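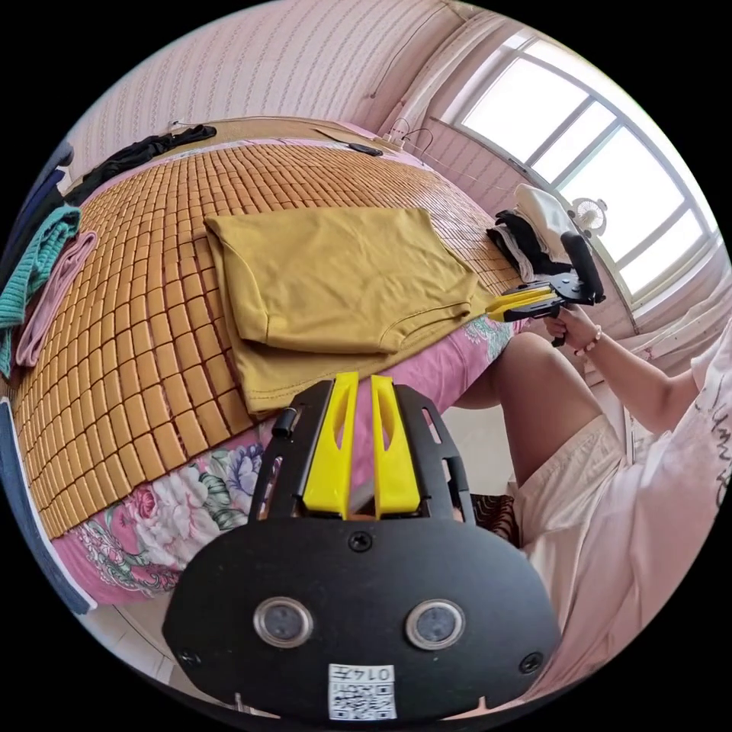

# How families write death notices

Student report by Pirjo Rautiainen

For this project I read 254 death notices from the town paper of Brurusau. I wanted to know which facts a family puts first.

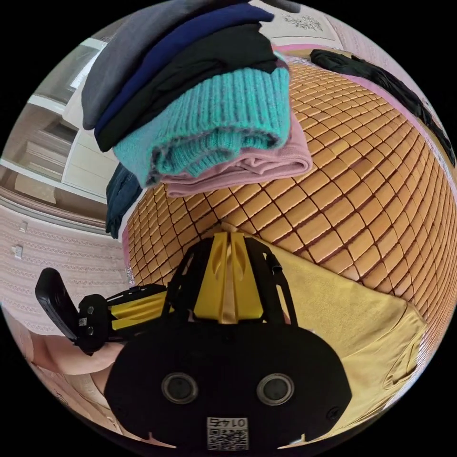

*Folded clothes on a woven mat*

Most notices begin with the name and age. School and work come later, and hobbies are often at the end. I also spoke with 3 families, among them the Vincze family.

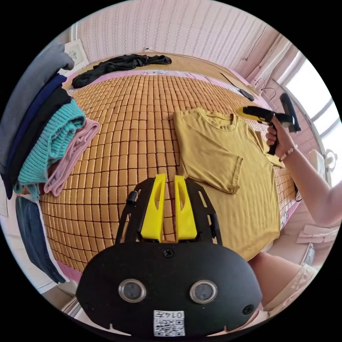

They told me that the list of relatives was the hardest part to write. One family needed 2 evenings for it. I left out 10 notices which had only a name.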